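A visit to Ditton, and the day the arm did not stop

In September I went with our small group from Tallora to see the test hall at Ditton. We were 10 people, most of us from the packing side, and two from maintenance. I write this report for the colleagues who stayed at home and who asked me on the bus what I thought. On the bus I was too tired to answer well.

The hall is behind the old dairy, and you must go through two gates. At the first gate they give you a badge and a pair of safety glasses. At the second gate they take your phone number, in case there is an alarm and they must find you. I liked this. In our own building a visitor can walk to the lines with only a paper sticker.

Our guide was Ffion Rees. She has worked with the arms for a long time and she speaks quickly, so I asked her to repeat several things, and she was patient with me. She began with a fault. They had a bad event in the spring, and she said that every group of visitors hears this story before they see any machine move.

The work that they do in this part of the hall is picking of small mixed things from a table. An arm comes over the table, the two fingers close on one thing, and it is put in another place. The arms come from Lakard. The program that decides the path is made in the house, and they call it Huamán. I asked where the name comes from and I did not get a clear answer.

The event was like this. One arm was working at the test table and an operator wanted to change the things on it. She pressed the pause button on the screen. The screen showed "paused" in yellow. She opened the side door and put her hand in, and the arm made one more movement. It went sideways 15 centimeters and hit the back of her hand. She had a bruise and she was sent to the doctor, but no bone was broken. The speed was limited that day to 10 percent, and this was luck, because in the afternoon they had planned to test at 80.

How can an arm move when the screen says it is paused? Ffion explained it to us with a marker on the glass of the door. The pause command did not go directly to the arm. It went to the planning program, and the planning program stopped to make new paths. But one path was already sent and was waiting in the memory of the arm controller. Normally this waiting path was finished in a moment and no person noticed it. That day the controller was slow for another reason, a log file that had become too big, and the last path started late. So the screen told the truth about the program and it did not tell the truth about the arm.

And the door? The door had a switch, as it must have. The switch had been put in bypass two weeks before, for a calibration in which someone needed to stand near. The paper that says "bypass active" was filled in correctly. It was hanging on the inside of the cabinet, where the next shift did not look.

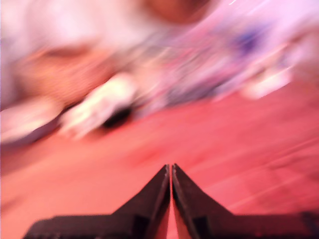 The gripper fingers at work, seen from close, with the items on the other side still a blur.

After the explanation we could watch, behind the glass. The arm goes quicker than I had imagined. When you look at the camera view on the monitor, everything behind the fingers is smeared for a moment and then it is sharp again. One of our maintenance men asked if the camera can see a hand and stop the arm. Ffion said that she would not trust it for this. During a fast movement the picture can be too soft to say what is a hand and what is some item on the table, and she does not want a person's safety to depend on a good picture. The camera is there for the picking. The door and the stop circuit are there for the people.

They changed several things after the event. The pause button on the screen has now another name, "stop planning," and it is gray. It gives no permission to open anything. To go in, the operator must turn a key at the door, and the key cuts the power of the motors by a separate wire that does not pass through any program. The key stays in the pocket of the person who is inside. If two persons go in, there are two keys.

The bypass is still possible, but it ends by itself when the shift ends, and a lamp over the door is on for the whole time. I saw the lamp. It is very bright and a little unpleasant to stand under.

They also looked in the old records to see if it had happened before. They found 83 cases in which the arm moved after a pause. In all of them the door was closed and no person was near, so they were never reported. I have thought about this number more than about all the rest. We also have small things on our line three that "always do that," for example the pusher that moves one time more after the belt has stopped. I wrote it in the defect book the next morning, and I ask the others to do the same with what they know.

The part after lunch was less useful for us. We saw a room for storage of spare fingers and a long presentation about software licenses, and the heating was too strong. The lunch was good, soup and a cheese pie. There was a choice without meat, but you must tell them before you come.

Some practical notes, if a second group will go. Wear closed shoes, they sent one of us back to the gate to borrow a pair. Take the earlier bus, the walk from the stop is longer than on the map and there is no sidewalk for the last part. Photographs are permitted only in the first hall. Questions are welcome at every moment, and Ffion will send copies of her door checklist to anybody who writes to her. I have one printed copy on my desk, with my notes in pencil, and you can borrow it until our safety meeting.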